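Tremero kitchen is open again, and it has a dishwasher

Posted Saturday, May 24, 2025

Well, we got there! After a January with no water upstairs and a spring of washing mugs in the cloakroom basin (sorry to everyone who had to queue behind me and my teapot), the shared kitchen on the first floor of Tremero House is back in use. I went up with a cup of tea this morning to have a proper nose around, and I'm very pleased with it.

The big news is the dishwasher. It's built in under the white worktop, right by the sink, and it has a black frame inside with a wire rack that slides out over the door. You can have the door down and still reach the sink, so things can go from one to the other without dripping all the way across the floor, which was my main worry when I saw the plans. The drawers next to it have nice silver bar handles too, the sort you can hook a finger round when your hands are full.

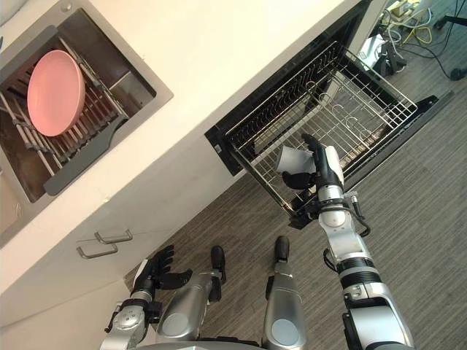 What it cost and who paid

The whole job came to £542 over what we'd put by, mostly down to the pipework, and the spring quiz covered nearly all of that. Forty-four of you came, which is a record for us, and the raffle went on so long that the last bus had gone by the time we got to the biscuits. Stomell did the plumbing and Gramitz supplied the units. Both have been paid, before anyone asks me on the stairs.

Aoife Conneely chose the tiles. They're white with thin grey veins, like marble, and I'll admit I argued for plain ones. I was wrong. They make that wall look a good deal brighter, especially first thing, and I've told her so twice now. The sockets are up on the same wall, over the worktop, so the kettle can come off that awful extension lead at last.

The sink is a double one, stainless steel, with a big basin on the left and a smaller one on the right, and a tall swan-neck tap that you can get the soup pot under. I'm fonder of that tap than I expected to be! The little basin has a rack that sits across the top for anything that's drying, and it pulls out wider if you need it. There's still an orange sticker on the back of the big basin, and if somebody has strong fingernails and five minutes I'd be grateful.

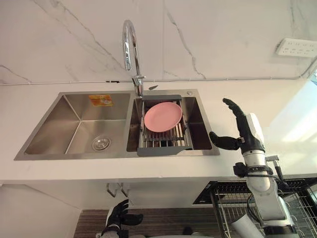

The double sink, with a pink plate on the rack over the smaller basin.

A few house rules

Cempaka Entili has drawn up the rota and it's on the inside of the kitchen door. There are 27 names on it so far, so your turn won't come up often, but please do swap with someone if you can't make yours. The Lodhi room groups have asked to go on it as well and I've said yes.

Cups on their sides or upside down in the dishwasher, please, and scrape plates into the bin first. Wooden spoons and the good knives get washed by hand. The pink plates belong to the toddler lunch, so if you borrow one put it back on their shelf afterwards. If the machine is full, put it on. If it's finished, empty it, even if you only came up for a glass of water (I know, I know, I'm as bad as anyone).

We're still short of tea towels and a decent washing-up bowl. If you've got spares at home that aren't too far gone, leave them in the box at the front desk and I'll give them a boil. The old kitchen table has gone to Aoife's sister, and the chairs are stacked in the back hall until Thursday if you'd like one. First come, first served, and mind the one with the wobbly leg.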